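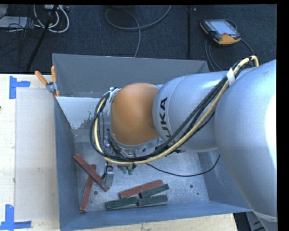

KUKA over the bin, three red and three green blocks, pendant on the carpet.

July, notebook entry, bin cell

Third protective stop on the same kind of pick, and I'm no longer willing to write "operator jog error" next to it. Samina was jogging for the first one, I had the second, and the third was in auto at 40 percent override with both of us standing well back. Same axis complaint each time: torque on A5 higher than the model expects, arm halts over the bin, gripper low.

The current theory, from the Drerneck integration notes, is that the payload data is wrong. Maybe. Rafia re-entered mass and center of gravity after the second stop and it changed nothing I can see. If the payload were off I'd expect complaints all over the workspace, and we ran 200 free-air moves across the cell with no stop at all. The stops come when the wrist is turned far over and the tool is down in the bin. Payload doesn't care about the bin.

I think it's the dress pack. Look at where the bundle runs: down across the link, under the orange wrist housing, then back up in that wide loop to the fitting. There is one wrap of white tape just below the top arch, and I don't count tape as strain relief. With the wrist rolled over I think the yellow hose goes tight before the rest does, and the arm ends up pulling against its own hose. I have not proved this. Samina thinks the hose has more slack than I give it credit for, and she may be right, but "looks fine at home position" is not a test.

Second thing, separate. There's a thin black cable down at the tooling that sags onto the bin floor before it curls back up toward the arm. It is lying where blocks get dragged. I don't know that it has anything to do with the stops. It is going to get pinched sooner or later and then we'll have a gripper fault on top of a torque fault and spend a day blaming the wrong one.

Third, the pendant. It was on the carpet behind the cell again. Rafia had to walk round the table to get to it when the arm halted. The stop button is no use on the floor. It goes on the hook or in a hand.

Vendor support (Prastico) suggested widening the collision detection threshold by 20 percent. I said no. The threshold is the only thing in this cell that has told us the truth so far. Turning it down makes the log look better and leaves the hose doing whatever it's doing.

To do before anyone runs auto:
- Jog A5 and A6 through the full pick range at low speed, one person watching the hose only. Log torque every pose.
- Repeat with the bundle unclipped and held clear by a stick, arm in T1, nobody's hand inside.
- Reroute the thin black cable off the bin floor.
- Block layout stays as it is, crossed reds included, so the picks can be compared.

If the torque numbers match in both runs then I'm wrong about the dress pack and will say so here. Auto stays locked out until 2 people have signed the sheet.

Filed under: Robot cell / Faults and stops

Recent entries
Gripper finger wear, Mughal pads vs. originals
Calibration drift after moving the table
Sirolberg bin trial, first week
Why the pick log skips numbers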